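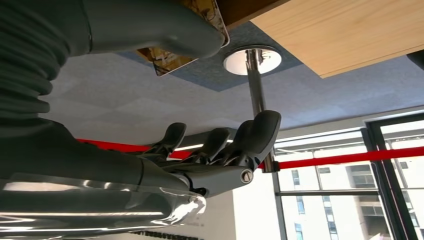
Home Products Newsroom Stockists Contact
Search this site Go

Mar 3, 2020

Gestetti launches Sosside, a wooden tray that won't organize your life

Gestetti today announced Sosside, a slotted desk tray for small packets, sachets and card packs. We are aware that the world has plenty of desk organizers. We tested 22 of them before making this one, and most ended up holding pens that didn't write.

Sosside is a shallow tray in light brown wood with thin partitions. Packets go in the slots and can be found again. We make no claim that it will improve your focus, your mood or your mornings, and we doubt the companies that say so about theirs. 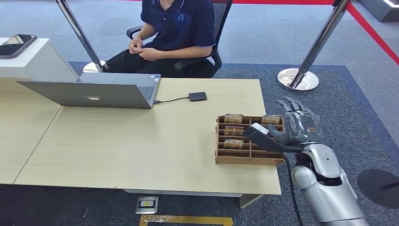

The tray was tried out at the Ren office, on ordinary desks shared with laptops, cables and drives. Over 500 packets were filed during the trial. Staff liked being able to pull one out without emptying a drawer. They were less sure they would keep refilling it, and so are we. An organizer works for as long as somebody puts things back.

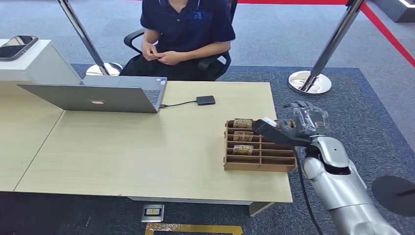
Sosside on a desk, with packets in three of its slots and the front slots free.

A first run of 576 trays goes to the retailer Plusitier later in March. There are 2 versions, one with fixed partitions and one with partitions that lift out. We suggest the fixed one. The other gives you more parts to lose.

Gestetti has no plans for an app. Trade orders and sample requests should go through the Contact page.

Shares 22 Comments 2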